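4.2 Demonstrating the hand-held gripper at the Mudton open day

The second of the two public sessions was held at the Mudton workshop on 10/22/26. Visitors at the April session had watched a fixed arm from behind a rope and had asked few questions. For Mudton we changed the format so that visitors could hold the tool themselves and collect a small number of recordings. The session was run by the second author, with Lesego Magagula at the door and Sebastião Siqueira looking after the recording computer.

Entry was free and no booking was needed. The door log gives 251 visitors, of whom a little over half came as families. The rest were mostly people from nearby firms, students from the college and a few retired engineers. Visitors under sixteen could take part if an adult with them signed the form. We did not record names, faces or voices as part of the study, and the forms were kept apart from the recordings.

Each visitor who wished to try the tool was given a short spoken introduction. We kept this to the same wording for everyone, after noticing in April that longer introductions led people to copy the demonstrator closely. Visitors were told how to open and close the fingers, to move at a comfortable speed, and to stop whenever they liked. They were not told which part of an object to take hold of. The person on duty then placed an object on the table and stepped back.

The tasks were simple ones: move a tray from one part of the table to another, turn it through a quarter circle, or put a small item into it. We had planned a fourth task with a folded cloth but dropped it before the doors opened, as it took too long to reset. Each visitor did as many attempts as they wanted, and the queue was managed by asking people to give way after five minutes. In practice most handed the tool over sooner than that.

In total 2,219 attempts were recorded. An attempt was kept if the visitor both started and finished it without help, and if the recording ran without a gap. The checks were made afterwards by two people working separately, using the rules set out in Section 3. Where they disagreed, Petronella Tshabalala watched the recording and made the final decision.

Three practical matters affected the session and are worth reporting for anyone planning something similar. The first was the height of the table. It suited adults well, but shorter visitors held the tool with the elbow raised and tired quickly. We put out a low step after the first hour, and this helped. Attempts made from the step are marked in the data.

The second was the crowd. People waiting tended to lean over the table and give advice to whoever was holding the tool. This was good for the mood of the day and less good for the recordings, as visitors often changed their grip halfway through when someone spoke. We now think a waiting line set further back would have been better. At Mudton the room did not allow it, and the equipment stored along the far side of the workshop took up much of the floor.

The third was the time needed to reset the table between visitors. Around 11 minutes in each hour went on this, mostly on putting objects back and checking that the previous recording had been saved. Figure 6 shows the tray and the open fingers of the tool as recorded from the tool's own camera.
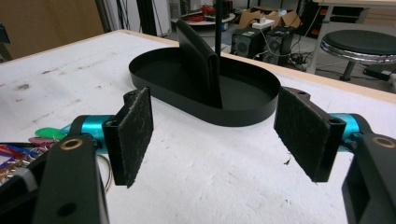

Comments from visitors were written down by Flora Semple, who stood by the exit with a clipboard and asked everyone the same two questions: what they had found hard, and what they thought the recordings were for. To the first, the most common answer was judging distance. Several people said they had closed the fingers too early, and that it took a few tries before they trusted where the tips were. Adults gave this answer more often than children did.

Answers to the second question were more mixed. Many visitors believed that the tool was a finished product for people with weak hands. Others thought they were being tested. Fewer than we had hoped gave an answer close to the real purpose, even though it had been stated in the introduction and printed on the sheet beside the form. Nestor Maglaya has since rewritten the sheet with shorter sentences, and the new version will be used when the session is repeated at Cadia.

We make no claim that the visitors at Mudton stand for the public at large. They chose to come to an open day about robots, and those who joined the queue were presumably the more willing among them. The recordings are used in Section 5 only to compare first attempts with later ones by the same person, where this matters less.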